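Event Catering for Small Venues
Handout 4: Building a Party Menu That Works
Course leader: Ha-rang Pyo

Welcome back! Last time we got as far as the booking form, and I promised that this week we would reach the food. Bring your menu drafts to the session and a pencil with a good eraser, you'll need both.

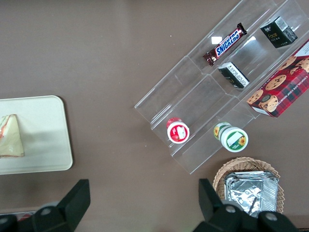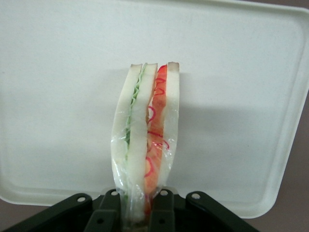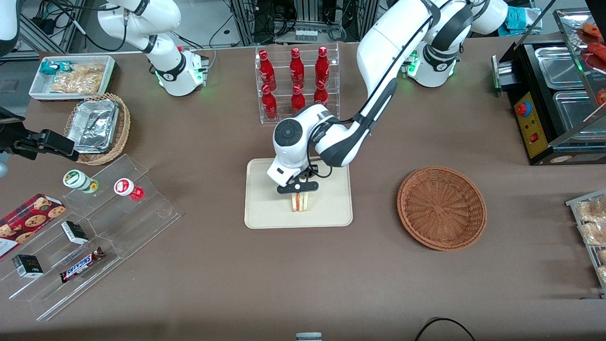
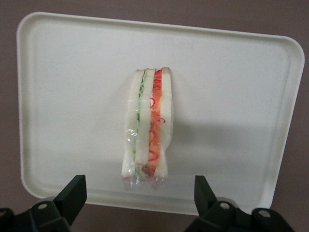 1. Start with the room, then write the menu

Most people begin a party menu by writing down what they like to eat. I did it for years. The trouble comes when the menu you love needs two ovens, a walk-in fridge and a place to plate up, and the venue gives you a counter and a sink.

So before you write a single dish, go and look at the space. Ask these things while you are there:

How many outlets are there near the serving area, and do they share a circuit?
Where does the food wait between arriving and being served?
Can guests reach the table from both sides?
Where do dirty plates go?
Who locks up, and at what time?

The second one catches people out more than any other. When we did our practice booking at the Rimasen hall, one group planned a lovely hot buffet and then found that the only waiting place was a hallway that guests used to get to the restrooms. They switched to a cold menu with one hot soup in an insulated urn, and I still think it was the best menu of the whole April course.

2. The base, the extras and the treat

I like to build every party package in layers. The base is what everyone gets: it is filling, it is simple to make in quantity, and it should cover most of your guests without any changes at all. Extras are things the host can add for a per-head price. The treat is one item that people will talk about on the way home. One! If you have three treats, the kitchen is working at full stretch and the guests can't remember any of them.

A sample package for a children's party, as Kyu-ri Seol wrote it for her assessment (used here with her permission, and thank you, Kyu-ri!):

Base: finger rolls with a choice of fillings, cucumber and carrot sticks, plain popcorn, fruit cups, water and diluted juice
Extras: mini pizzas, cheese straws, a tray for the grown-ups
Treat: decorate-your-own cupcakes, with the frosting already portioned into small bags

Look at how well the treat does its job. It's food, it's an activity, and it fills the awkward stretch between the end of the games and the moment parents start to arrive. The portioned frosting bags take time the day before, but they save you a great deal of mopping.

3. Quantities

You'll find quantity charts everywhere, and they all disagree with each other. My advice is to start with one chart, use it for your first few events, and write down what comes back. Your own leftovers are the best chart you will ever own.

Things that push quantities up: an event that runs across a mealtime, cold weather, teenagers, an outdoor game, a long gap between arrival and food.

Things that push quantities down: a large cake, an event in mid-afternoon, very small children, a bar with snacks on it, a speech that comes right after the food is opened.

Worked exercise. The host has confirmed 29 guests for a birthday lunch. Of these, 7 are under five, and 4 are vegetarian. None of the vegetarians are among the small children. Write out the base order in two columns, meat and vegetarian, then answer the following in your notebook:

What would you do about guests who eat meat but reach for the vegetarian platter first?
Would you make smaller portions for the under-fives, or the same portions cut differently?
How late can the host change the number before your costs change?

On the first point, please do not write "put up a sign." Signs help, but hungry people do not read them. Think about where the platters stand, what order guests meet them in, and whether the vegetarian plates could be handed over separately. I have seen some really clever answers to this and I'm looking forward to yours.

4. Allergies and special diets

Go back to Handout 2 for the allergen record sheet. Everything there still applies, and the record sheet has to be filled in before any package is confirmed in writing.

What we add this week is the menu side of it. When you offer choices, each choice multiplies the checking. A package with a few fillings can be checked properly by one person in a reasonable time. A package with a dozen fillings, several breads and a list of dips is much harder, and mistakes creep in at the end of the list when you're tired. Keep the choice short and make each item good.

If a host says "nobody has any allergies," ask again in a different way. Try: "Is there anyone who usually brings their own food?" It's amazing how often that gets a different answer.

Keep the packaging or the ingredient labels from everything you buy in until the event is finished. If a guest asks what's in the bread, you want to be able to show them.

5. Wording the package

This is my favorite part! A good package description is short and warm, and it settles arguments before they happen. Compare these two lines, both from last term:

"Drinks are available."
"Your package includes a jug of juice and a jug of water on each table, refilled until the cake is cut."

The second one tells the host what they get, how much and until when. It also tells your own team when they can stop refilling and begin clearing. Go through your draft and find every "available," "selection" and "assorted." Swap each one for the real thing.

Also make sure your wording covers:

Whether the host may bring their own cake, and who supplies the knife, the plates and the candles
What happens to leftovers
When the final number is due
What is charged if more guests turn up
How long the room and the food service last (they may not be the same)

The old Kang dining rooms menu that I pass around in class is dated 1869, and it manages to tell you the price, the courses, the hour and what to do with your hat, all on one side of a small card. If they could do it then, so can we.

6. Pricing, a first look

We'll do this properly next time with the Fosudora spreadsheet, so please have it installed. For now, just rough out three figures for your package: what the ingredients cost per head, how many paid hours it takes (shopping and cleaning count!), and what the venue charges you. Don't add a profit line yet. I want you to see the bare cost on its own first, because almost everybody leaves out the driving.

Groups working on the Tridoden brief should remember that their client has asked for one price with everything in it, including linens. That makes your rough figures more important, so check each other's arithmetic.

7. For next time

Finish the worked exercise.
Rewrite your package description with no vague words in it. Read it aloud to someone who has never planned a party and ask them to tell you what they'd be getting.
Visit one venue, any venue, and answer the questions in part 1. A church hall, a library meeting room or a friend's garage will do fine.
Bring one real menu you've picked up from a café or a bowling alley. Terrible ones are very welcome.

If you missed Handout 3, there are spare copies in the tray by the classroom door. Questions about the assessment should come to me before the session, if you can, so that I can answer them for the whole group.

Handout revised October 2022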